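Looking after a work table in a small flat

Last updated January 17, 2026

I moved to Sillside with one table, and it must do everything: sewing, small repairs, the wrapping of parcels, sometimes the dough. In the first October I already had two scratches and a ring from a glue tin. The advice here is what I learned after that, partly from my neighbours and partly from the lady at Brophy Hardware.

Cover the table before you begin, also for a job of five minutes. Foam is my favourite cover. It is soft under small parts, so a dropped screw stays where it falls, and you can push pins into it. Newspaper is fine for paint, but the ink comes off on light surfaces when it gets damp. An old bed sheet folded in four is good for ironing small things – only put a dry towel under it.
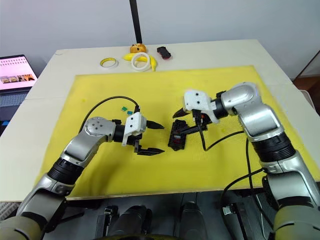

How do I get glue off foam without tearing it?
Let the glue dry fully, then bend the foam a little at that place and lift the edge of the glue with a blunt plastic card. What stays behind can be dabbed with warm water and a drop of dish soap. Keep nail polish remover away from it, as many foams melt.

For washing, I use the bath. Lukewarm water, mild soap, a soft sponge, and then I press the water out with flat hands. Wringing makes cracks. Dry the foam standing up in the shade, and turn it once. In full sun the colour goes and the surface becomes like crumbs.

If you cut foam yourself, use a long blade with a new edge and make several light strokes along a metal ruler. Mine is 53 cm wide, because this is the depth of my cupboard and I want to store it upright behind the ironing board. Measure your cupboard first! I had to trim my first one twice.

White tables show everything. Grey marks from metal tools come off with bicarb soda and a damp cloth, rubbed in small circles, and then wiped with clean water. Pencil comes off with an ordinary eraser. For ballpoint I try a little methylated spirits on a cotton bud, always first at the underside of the table. 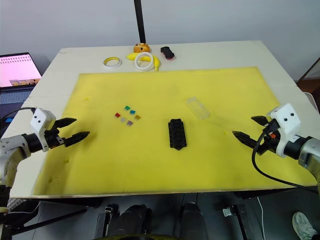 Felt pen is more stubborn, and there I repeat the spirits two or three times with a fresh cotton bud each time. Do not scrub with the green side of the sponge. It takes away the shine, and afterwards the dirt sits in that place much faster.

Check the legs too. My table was rocking for a whole winter before I looked under it and found one loose bolt. If the floor is the problem, a slice of wine cork is better than folded cardboard, which goes flat after a few weeks.

A cover that has gone hard at the corners can still be cut into pads for chair feet or for the bottom of a tool drawer. I keep the offcuts in a bag on the laundry door – 16 pieces at the moment, and I used one this morning under the sewing machine pedal.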